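Demostración de pinza simulada en jornada de puertas abiertas: ¿qué vista enseño al público?

Preguntado por Teemu Mustonen

Hola a todos. Perdonen mi español, lo estudio desde hace poco. En octubre tenemos jornada de puertas abiertas en Drivargate y yo llevo el puesto de simulación. Vienen 113 personas inscritas, casi todas sin formación técnica. Quiero proyectar lo que ve la cámara cercana a la pinza, mientras el brazo trabaja en el simulador Cusska.

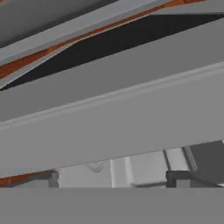 Mi duda es si esta vista sola es comprensible para un visitante. Mis compañeros dicen que sí, pero ellos la miran cada día. El dedo gris atraviesa casi todo el centro en diagonal, y del fondo queda solamente una franja estrecha, con unos paneles blancos y una pieza oscura en forma de U. ¿Conviene añadir una segunda vista, o basta con explicar en voz alta? Tengo un solo proyector y turnos de 8 minutos.

2 respuestas

Florence Dufour
Añade la segunda vista, sin duda. Nosotros lo hicimos en Macedo con pantalla partida: a la izquierda el brazo entero desde lejos, a la derecha la cámara de la pinza más pequeña. Empieza cada turno con la general a pantalla completa, medio minuto, y después pasas a las dos. También puedes dar un color vivo al dedo, porque gris sobre gris se confunde mucho con la luz de la sala encendida. Comprueba antes si el portátil mueve dos cámaras a la vez, el nuestro iba a saltos y tuvimos que bajar la resolución.

Mervin Ouellet
yo pondría un vídeo grabado y ya está, en directo siempre falla algo

Comentario de Teemu Mustonen: Gracias, Florence. Probaré lo del color esta tarde. Mervin, el vídeo lo llevaré de reserva.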